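From: Szabolcs Kozma
To: bench-arms list
Date: Thursday, December 13, 2018
Subject: Re: Funden fingers vs Finero fingers

Bahman Mohammadi wrote:

> Has anyone run the Funden grippers on both arms at once yet? We have
> the Finero pair here and they're fine on blocks, but anything with a
> thin edge is a lottery. Also, do the wrist cameras get in the way? The
> Shokri mounts look a bit tall to me.

Bahman,

Yes, both arms, since Monday. I put them through 100 picks each on the small stuff and then got bored and let them loose on the crockery.

On the bone-shaped erasers the Funden dropped 8 and the Finero dropped 14. I wouldn't order new grippers on the strength of that, but I'd stop swearing at the ones you have. Yellow and green were no worse than red and blue, in case anybody still wants to blame the colour threshold. You know who you are.

The thin edge is where they part company. The Funden will take the rim of the little blue-and-white bowl if you come in from the side and keep the force low. The Finero mostly pushes it towards the wall, with great confidence.

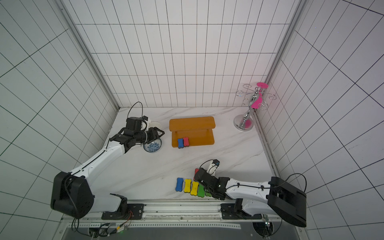 Left arm on the bowl rim, right arm with a red eraser, the rest of the row waiting.

As for the cameras, they do sit high, and the mount isn't the problem so much as the cable. Ours loops up over the wrist on the left and I've had to put a limit on the roll so it doesn't wind itself up like a telephone cord. The view of the fingertips is good, though, so I'm leaving it alone.

Haven't tried the mug tree. All that chrome gives the depth readings something to be imaginative about, and I only have so much patience before Christmas.

One question back - are you still on the old Indance controller? Mine is rated for 3,000 hours and has been making a small clicking noise since April. If yours clicks too I'll stop worrying, or we can worry together.

Szabolcs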